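What's It Made Of? Sorting Your Stuff at Home

Ready? Grab a bin. Any big one will do. Now go find things. A hairbrush, a cup, a bowl, a toy you forgot you had. Drop them in. Don't be fussy.

Okay, look in the bin. Messy, right? Good. Sorting starts with a mess.

First question: what is it for? A brush is for hair. A cup is for drinking. Easy. But a bowl could be for cereal, or beads, or a hat for your bear. So one thing can go in two piles. That's allowed.
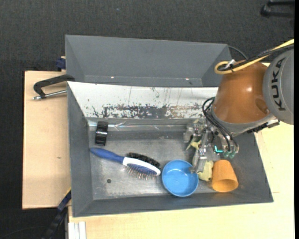 Next question: what is it made of? Plastic is a big one. It gets soft when it's hot, so a factory can press it into almost any shape, then it cools and goes hard. Bowls, cups, combs, buckets. You can mix color right into it too, which is why plastic stuff comes so bright.

Some things are made of more then one material. Brushes do this a lot. Handle from one, bristles from another. Which pile? You pick. Or make a new pile called "mixed."

Metal next. Feels cold when you touch it. Tap it with a spoon. Ting! Plastic goes tock. Wood goes more like tunk.

Other ways to sort:

Color. Blues here, oranges there.
Shape. Round things, long things, odd things.
Does it roll? Lay a cup on its side and give it a push. It curves! One end is wider, so that end has farther to go.

Bernadette Barbier's class in Cedstead sorted 153 things in one morning. They ended up with a pile for "smells like lunch." Nice.

Your turn. Pick five things, sort them, mix them up, sort them a differnt way. Then ask a grown-up to guess your rule. No hints.

And put the hairbrush back after. Someone will want it.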